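**Urkis Completes Fit-Out of 938 Rental Kitchens at Grasso, Sets Common Specification for Future Buildings**
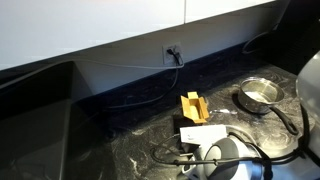 GREMISAU – Urkis, the residential maintenance and fit-out contractor, has finished the kitchen replacement program at the Grasso housing estate and will use the same written specification on all rental buildings it takes on from November. The program covered 938 apartments in 11 buildings. Work was carried out with tenants in place.

The Grasso estate was built in four phases, and each phase had its own cabinet sizes, sink cutouts and plumbing positions. Replacement parts were ordered by building and often by floor. A broken hinge in one block could be fixed from the van, while the same fault in the next block meant a special order. Urkis took over the maintenance contract with a stock list of almost 4,000 separate kitchen parts. The new specification brings that list down to 600.

"Most of the parts on the old list were near copies of each other," said Yasmine Kettani, program manager at Urkis. "There were hinges that differed by two millimeters in the cup depth. We fixed the dimensions first and chose the products second."

**What the specification covers**

The document, titled Kitchen Standard G, is divided into cabinets, work surfaces, plumbing, electrical and ventilation. It sets base cabinets at three widths and wall cabinets at two. All wall cabinets hang from a continuous steel rail fixed to the structure, with the rail height measured from the finished floor. Earlier wall cabinets at Grasso were screwed directly through the back panel, and a number of them had pulled away at the top fixing.

Work surfaces are supplied in fixed lengths and cut once, at the wall end. The cut edge is sealed on site before the surface is set down. Sink cutouts are made in the workshop to a single template. Joints between two lengths of surface are not permitted within 500 millimeters of the sink.

Shutoff valves for hot and cold water must be reachable with the doors open and without removing a panel or drawer. The trap under the sink is a bottle type with a hand-tightened cup. Where the waste pipe enters from the floor, the back of the sink cabinet is supplied in two removable sections.

Electrical outlets above the work surface are fed from a dedicated circuit. The range hood connection has its own switch, placed inside the cabinet next to the hood. Extract rates were tested in every apartment and recorded by unit number – readings below the required level were corrected before handover.

**Schedule**

Each kitchen was allotted four working days. Removal and pipe work took place on the first day, electrical work and wall repair on the second, cabinets and surfaces on the third, and connection and testing on the fourth. Tenants received a two-burner hot plate and the use of a shared kitchen on the ground floor of their building for the period.

According to Killian Texier, site lead for the Grasso program, the four-day schedule was met in most apartments after the second building. The main cause of delay was wall repair. Tile adhesive in the oldest phase had been applied straight onto lightweight block, and the face of the block came away with the tile. A cement board layer was added to the specification for those walls, and one extra day was allowed.

"In the first building we were patching as we went, and the patching never ended on the day it was supposed to," Texier said. "Boarding the whole wall was faster. It also gave the electricians a flat surface to work to."

**Parts supply**

Cabinets, surfaces and fittings are held by Prostport at its Gremisau warehouse under a supply agreement with Urkis. Orders placed before 2 p.m. are delivered to site the next working morning. Every part carries a label with its Kitchen Standard G number, and the same number appears on the drawing for each apartment. Maintenance staff can order a replacement door or drawer front from the number alone.

"We used to ask for a photo and a tape measure," said Mostafa Younis, supply coordinator at Prostport. "Now we ask for the number on the label."

Prostport will keep all listed parts in stock for the length of the agreement. If a manufacturer withdraws a product, the replacement must fit the existing screw holes and cutouts.

**Next steps**

Minor defects reported by Grasso tenants are being closed out building by building. Hinge adjustment and sealant touch-up make up the larger share. Tenants should report defects through the building office and give the apartment number and the part label where possible.

A revised issue of Kitchen Standard G, with the cement board detail and a new page on corner cabinets, will be sent to building owners on request.

**Contact**

Ruby-Lee Tipoki
Press and Tenant Information
Urkis, Gremisau office

Technical questions about the specification: Ehab Kamel, Standards and Drawings, Urkis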